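Needle pose drops out when the wrist gets close, Plimell tracker

Last updated October 27, 2021

slodhi
I run the learning side of a suturing setup we call Stivley. Two arms, wrist cameras on both, one fixed camera on the pad. The policy does needle pickup, handover and the first throw. Perception is a needle pose estimator (Plimell, our fork) that feeds a constant velocity filter, and the filter feeds the planner.

The problem is handover. Plimell is fine until one gripper comes in near the needle, and then the pose either freezes or jumps by half a needle. The planner believes it and commands a wrist flip. I have 703 logged handovers and 16 of them ended in a flip I had to stop by hand. That doesn't sound like many, but I can't leave it running alone like this.

Already tried: lower learning rate, more occlusion in the augmentation, a longer filter window. The longer window made the freezes worse. Wrist view with the gripper in frame:
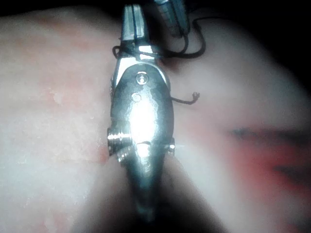
Plimell crops on brightness first and segments second, and I suspect the crop is where it goes wrong. The threshold was set on an older dataset with flat lighting. On our arms the light lands on the middle of the gripper body and everything toward the corners goes dark, so the crop locks on to the metal and the segmentation network never gets a fair look. I tried a fixed mask over the body, but the fingers open and close and the mask can't follow them. Has anyone here replaced the crop completely?

tarn_b
Yes, last year. Throw the brightness crop away and project the gripper from joint angles into the camera. You know where your own arm is. Render it, dilate it a few pixels, subtract it. Costs us 4 ms a frame.

slodhi
Cable driven arms, so the joint angles lie. We see several millimeters of error at the tip depending on which way the wrist last moved. A rendered mask that far off covers the needle half the time.

tarn_b
Then calibrate the offset online. A Kalman filter on the hand-eye transform with two or three visual features on the wrist joint is enough. The error drifts slowly compared to your frame rate.

ollerton
I wouldn't say it drifts slowly. On ours it steps every time the cable reverses direction. We ran that filter for a month and it lagged every reversal, and reversals are what a handover is made of. Particle filter did better but we were down to 9 Hz.

slodhi
Same experience with the steps. Adding another wrist view. The needle is lying well clear of the near gripper and you'd expect an easy detection, but Plimell reported a confidence of 0.31 and put the arc on the thread.

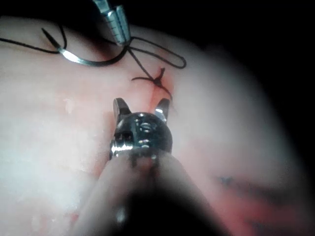 Ollerton wrote back that the filter was the wrong place to look, and that a network which can't tell a curve of steel from a curve of suture will fail with or without a mask. Two classes, needle and thread, trained together. Label the thread even if you never use the output. On his data that cut the wrong-curve detections by more than any tracking change did, and it took 666 labeled frames.

tarn_b
Not convinced. Two heads helps the still frame number. It won't help when the needle is behind the jaw, and that's when the planner needs a pose.

ollerton
When it's behind the jaw you shouldn't have a pose. Report lost, hold the arm, ask the other camera.

slodhi
The "report lost" part is on me. The filter never reports lost, it just coasts, and the planner has no hold state for it. I'll add one. For the other camera, this is what the fixed one gets:
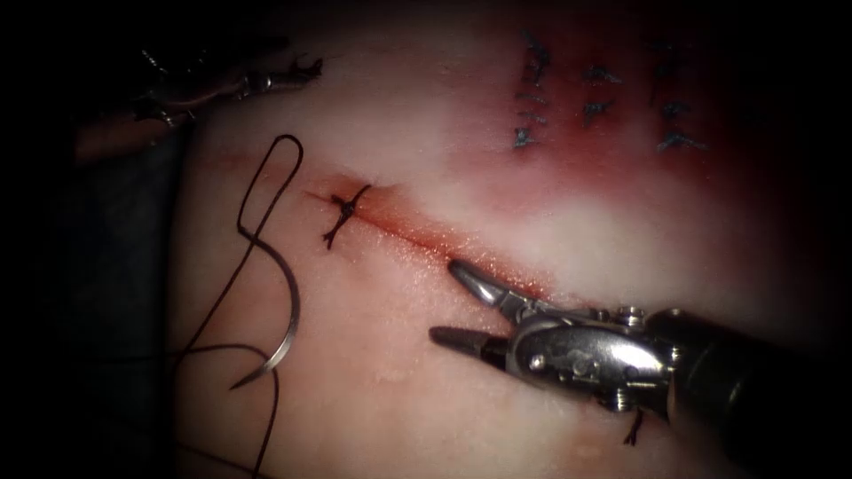 Fixed camera. Needle and thread left of the knot, driver open at the right.

The needle is a lot easier to separate from the driver in that view. I had been using this camera for recording only. The calibration to the arms is from Makholm and is old, so I'd redo it before trusting a pose from it.

pk_dell
Check your timestamps before you fuse anything. If the fixed camera goes through the Pichon driver it stamps on arrival and not on exposure. Ours was late by roughly 40 ms and we blamed calibration for weeks.

slodhi
It does go through Pichon. Thanks, I hadn't looked.

tarn_b
I'd still do the rendered mask, just with a fat dilation, and only on the wrist cameras. It's cheap and you can turn it off.

slodhi
Order for now: hold state in the planner, timestamps, recalibrate the fixed camera, then label thread. I have 751 frames from the wrist cameras that nobody has annotated, so that's the slow part. Mask after that if the flips are still there. I'll post numbers in November.

ollerton
Log the confidence for both classes separately when you do. We didn't and had to rerun everything.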